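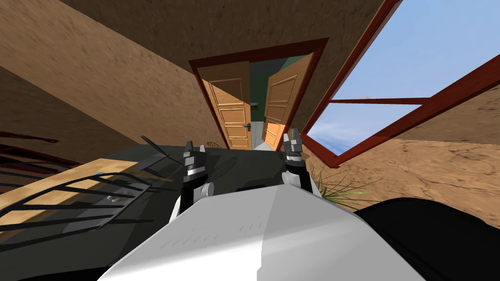

Section 4: Setting Up Household Chores

Plosanport Home Task Guide, Kustum two-arm units
By the Kustum documentation team
Updated August
6 min read | 31 shares | 3 comments

Read this section before you assign the first chore. Kustum can handle a short list of kitchen and hallway jobs without help. Other jobs still need a person in the room, and a few should not be tried yet. Table 4 in the back of the guide has the full list.

4.1 What the unit can do now

Ready: moving a cooling rack or cutting board from one counter to another, wiping a flat surface, picking up light utensils by the handle.

Supervised only: opening doors with lever handles, loading a dish rack, putting away strainers and other mesh items.

Not supported: round door knobs, knives, glassware, anything hot, anything on a stove.

4.2 Run the chore in simulation first

1. Open Huttunen on the base station and load your room file. If you have no room file, pick one of the stock rooms.
2. Select the chore from the Tasks menu.
3. Set Repeats to 1000. For door chores, set it to 3000.
4. Leave "Vary lighting" and "Vary object position" on.
5. Press Start. A door chore takes most of a night, so start it in the evening.
6. Open the report and check the Completed line. Do not go on to 4.3 if it shows any contact faults with walls or door frames.

Note: Wall colors and textures in the stock rooms will not match your home. This does not affect the result. Counter height and door width do, so enter those by hand under Room > Measurements.

Note: A good simulation score is not a promise. Wire racks are the usual trouble. The fingers can catch between the bars, and the simulated rack is stiffer than most real ones.

4.3 First run in the home

1. Clear the floor between the unit and the work area.
2. Set the speed to 40 percent.
3. Put one object on the counter. Add more after the first clean run.
4. Stand where you can reach the stop button.
5. Say or press Begin.
6. If the grip slips, press Pause and let the arms return to rest before you touch the object.

CAUTION: Keep children and pets out of the room during door chores. The unit does not check behind a door before it pushes.

CAUTION: Do not hand objects to the grippers. Place them on the counter and step back.

4.4 If the unit gives up

The unit stops after three failed grips and shows code 31. Move the object away from the counter edge, turn its handle toward the unit, and press Retry. If the code comes back, do the chore yourself and send the log through Pestari. Logs received by Wednesday are included in that week's review.

Go to Section 5 for gripper cleaning and finger pad replacement.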